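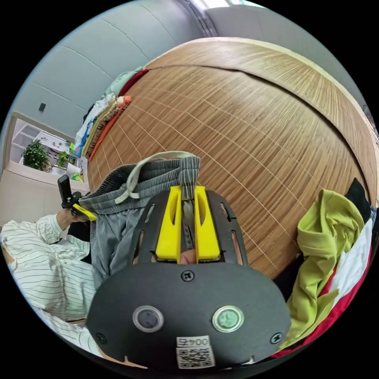 Avidham woven summer mat, double: my review after 12 weeks

I bought this in the middle of a horrible sticky spell, when I was waking up at three in the morning and turning the pillow over every few minutes. I'd slept on a mat like it years ago in a rented room and never forgotten it, so when Melis had the Avidham one in for £84 I went and got it the same afternoon. I love it! I've been boring everyone at work about it.

For anyone who hasn't come across one, it goes over the mattress on top of your ordinary sheet and you sleep straight on it. The strands are very fine and laid close together, with pale stitching running across them in a loose grid, and they feel smooth and cool when you first lie down. The cool feeling does wear off under you after a bit, but roll over and there's a fresh patch waiting (this is half the pleasure of it). My back doesn't stick to it the way it does to cotton, and I've stopped kicking the covers on to the floor.

It's firmer than a sheet, obviously. The first couple of nights I noticed it under my hips and elbows, and then I stopped noticing. If you sleep on your side and like a very squashy bed you might want to try lying on one in a shop before you spend the money. I wear a T-shirt and soft jersey shorts, the sort with a drawstring, and nothing has caught or snagged so far. I'd be more careful with anything that has a zip or a metal button.

Looks: really lovely. Warm tan and light brown, with a darker brown strip finishing the edge, and against our cream bed it makes the whole room look like a holiday let. It has also turned into the place where I fold all the washing, as it's a nice flat surface and T-shirts don't cling to it.

Cleaning is a wipe with a wrung-out cloth and then leaving it to air by the window. Mine had a dry grassy smell when it came out of the box, which I liked and my other half didn't. It had gone by the end of the first week.

Now the grumbles. It arrived rolled very tightly and the corners at the foot end curled up for days. I put big books on them and that sorted it, but a note in the box would have been nice. It slides a bit on a slippery sheet too, so use plain cotton underneath. And it's awkward to store! You can't fold it without risking a crease, so you need somewhere to stand a long roll. Ours will go behind the wardrobe come September.

I did look at the Seduris cooling sheet first, which is cheaper and goes in the washing machine. A neighbour in Drullside has one and let me try it, and it was pleasant enough, but it felt like a sheet to me and I wanted the mat feeling. If machine washing matters to you, have a look at that one.

I read through something like a whole evening's worth of reviews before buying and the complaint that kept coming up was loose strands. I've run my hand over mine every time I wipe it and haven't found any yet. I'll add a note next summer if that changes.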